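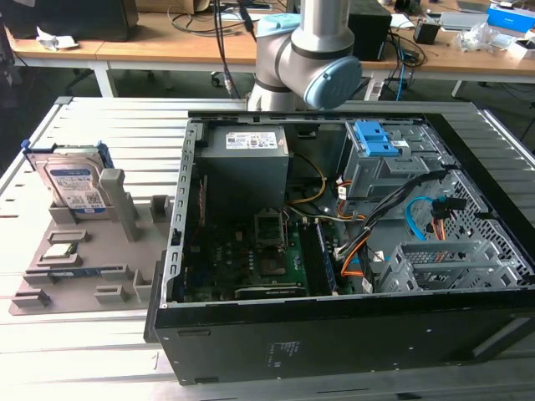
1/23/18
Today I want to write a longer thread about old office computers, how to open them and what to do with the parts. It will be many small posts. Please be patient with my English.

First thing. Before you take out even one screw, pull the power cord and then press the power button one time. The small charge that is left in the supply goes away. I do this also when I am sure that it is already gone.

Lay the tower on its side, with the removable panel up. I see people who work with the tower standing and hold a flashlight in the mouth. Your neck will be angry with you. On its side, everything that you unplug stays where it is and does not fall into the bottom.

The table matters more than the tools. I worked for years on a kitchen table with a towel. Now I have a slotted aluminum one and small screws love to go into the slots. So: a dish for screws, always the same dish, always in the same corner.

Office towers are made for service people who are in a hurry, and I mean this as praise. Many of them have drive cages with colored plastic latches. Blue, green, it depends on the maker. If a piece is colored, you are usually invited to touch it. If it is gray metal, look two times before you pull.

A drive in a plastic caddy comes out when you squeeze the caddy on both sides. You unplug the two cables first, the data and the power. Please do not pull the SATA cable by the wire. Some have a little metal clip that you must press, and some have nothing, and they look almost the same.

About the cables in general. In these cases they go in a thick bundle from the drives down to the board, and they cover exactly the thing you want to reach. I do not cut the ties anymore. I move the whole bundle over the edge of the case and let it hang there.

Memory. Push the clips at the ends away, and the module jumps up a little. Take it by the short edges. I lay it in a holder and not on the table, because green board on a table full of other green boards is how I lost one module for all of September.

The holder, many of you asked me last time. You want something with raised slots, so the parts stand or lie apart and do not scratch one another. Mine was first a dish rack for small plates. I am not joking, it worked well. The drive went in the upper place, memory in the lower. The order is the same every time, so I see at once if something is missing.

Now the processor, where I am slow on purpose. First the cooler goes off, and if the paste is old, you turn it a little left and right before you lift. Then the lever, then the metal bracket goes up. Lift the chip straight. Straight! I have written this word on a paper over my desk.

When the socket is empty and the bracket stands open, it is the most dangerous moment of the whole work. On many boards there are very thin pins down there, and one sleeve is enough. I roll up my sleeves before. If I must go away for coffee, I close the bracket and put the plastic cover on. If you have lost the cover, a clean piece of card on top is better than nothing.

The power supply stays inside as long as possible. It is heavy and it gives the case a good balance when it is on the side. And never open the supply itself. Not for dust, not for a noisy fan. A used one from another tower costs less than your evening.

Somebody wrote to me: why all this work for a computer that is so old? Fair question. At our repair evening in Vavberg we gave out 16 towers last year, made from the parts of many more. They write letters, they do homework, they play old card games. For this they are not old.

The towers come mostly from Skasden, where an office closed two floors. We were offered 300 of them. We have not a place for 300 of anything, so we took what went into one van, and the rest went to Laur, where they have a real storage room with a real door.

For the hard disks we have a strict rule. Each one is erased before it goes anywhere, and if it can not be erased, it gets a hole from the drill. Last spring I wrote down the serial numbers by hand, 759 lines in a notebook, together with Laur. Do not do this. Barcodes are on the stickers for a reason, and a cheap reader is better for your eyes – and for your marriage.

Small tip from the Grisetti shop, where I buy my screwdrivers: one good screwdriver with a long neck and a weak magnet. The set with 1000 bits looks very nice on the wall, and I use four of them.

Closing the case is the same way back. Memory first until both clips go in, then the drive, then the cables. Before the panel goes on, I put my hand flat over the fan and check that no wire can reach it. I forgot this one time, and it sounded like a bicycle with a card in the wheel.

Tomorrow or the day after I write about cleaning dust from the side grille. If you have a good brush to recommend, please tell me, mine loses hair.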